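# Figuring out which pressing of a reissued LP I have

**Lucyna Dudek**

I have a copy of the Trerkholm album *Nenwood* on vinyl. The sleeve carries the original Pawłowska label logo and catalog number, but the seller listed it as the later Sustport reissue. The track list on the back has ten songs. The record plays nine. The side two closer is missing, and the run-out on that side is wide.

Did the first pressing ship this way, or do I have reissue discs in an original sleeve? The matrix on side two ends in 48, hand etched, with no stamp.
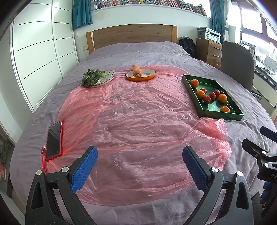
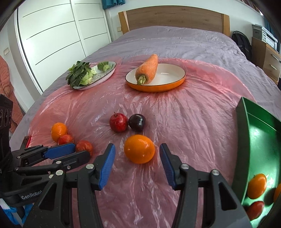 I also have the insert, which credits a different mastering engineer than the sleeve does. I don't own a second copy to compare against.

**Zuzanna Pietrzak**

It's the reissue disc. Go by the matrix and ignore the sleeve. The Pawłowska pressing has a machine-stamped number ending in 19 on side two and includes the closer. Sustport cut new lacquers from a copy tape, and the last song was left off at the band's request. The new lacquers were hand etched, and 48 is the side two suffix.

Sustport bought the leftover original sleeves along with the rights and used them until they ran out. The first 100 reissue copies went out that way in August, before the new sleeves were printed. The insert was new, so its mastering credit is the correct one for your disc — the sleeve credit refers to the earlier cut.

Check the center labels too. Original labels list the closer. Reissue labels stop at track four on side two.

**Nikola Makowska**

Mine is the same and it sounds fine. A bit quiet on side one. I wouldn't worry about it.

**Emília Vávra**

Zuzanna is right about the matrix, with one correction. The original run was 4,000 copies, and part of it was pressed at a second plant that etched by hand. Those also end in 19, so a hand etching alone doesn't prove a reissue. The suffix does. If yours reads 48 and the closer is absent, file it under Sustport and note the sleeve as a variant.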